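Brirkwood, the bedroom work: what went wrong with the grip

My name is Chenxi Tian and I look after the hand grippers for our small group at Stustholm. This page is for the people who asked us in the meeting why the Brirkwood hours were stopped and then started again. I am not a native writer, so please forgive me if some sentence is stiff.

The problem is easy to say. The grippers close well, but the number that tells us how wide the fingers are open was wrong during part of the work. The Nuvorus log showed fingers fully closed at moments when they were clearly wide open. If a robot learns from such numbers, it will close its hand above a bin and believe it is dropping something. We found it late, after 58 recordings were already sent to Zhong for checking.
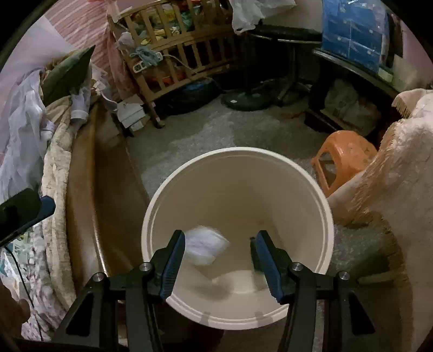 Jinfeng Zeng was the first to doubt the log. He plotted finger width against time for one long recording and saw that the line went flat for several seconds, then jumped. A flat line can be normal, because people do pause. But there were 6 of these places in one recording and every one ended in the same kind of jump. We suspected the software first and lost two days with it. The software was fine.

The cause was a small connector inside the handle of the left gripper. When the wrist turned past a certain angle, the cable pulled on it and the sensor lost contact. The recorder then kept writing the last good value and gave no warning. To me this second part is the more serious fault. A sensor may fail, that is life, but the recorder should tell us when it has nothing new to write.

Small cartons are the work we worried about most. The fingers must close just enough, and an error in width is then a large part of the whole movement.

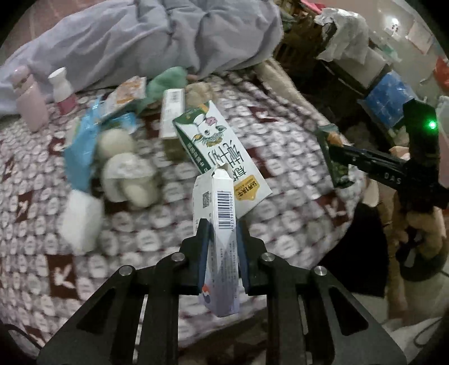
Narrow carton between the blue pads, with a milk carton lying behind it on the bed cover.

We checked the other gripper with the same wrist test, 100 turns on the bench, and it did not lose contact. We also looked at the pads, because one person had reported a carton slipping. The pads were clean and glued correctly. I think the slipping is a separate matter and it is probably only a question of speed. When the hand moves fast between two places, a light box can turn a little in the fingers, and the people who do this work say they feel it. 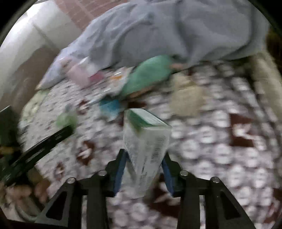
What we changed is not very much. The cable inside the handle now has a little more length, and there is a clip so that it cannot pull on the connector. The recorder stops with a loud tone if the width value is not renewed for 60 milliseconds. The first version of this tone was too quiet and Jinfeng asked for a louder one, which he now regrets a little.

The affected recordings are marked in the list and should not be used for training. Some of them may be saved by measuring the finger width from the video, and we will try this in April. If you have copied any recordings from the shared folder before March 14, 2024, please delete them and take the new copy.

Questions about the handle or the cable can come to me. For the list, please write to Jinfeng.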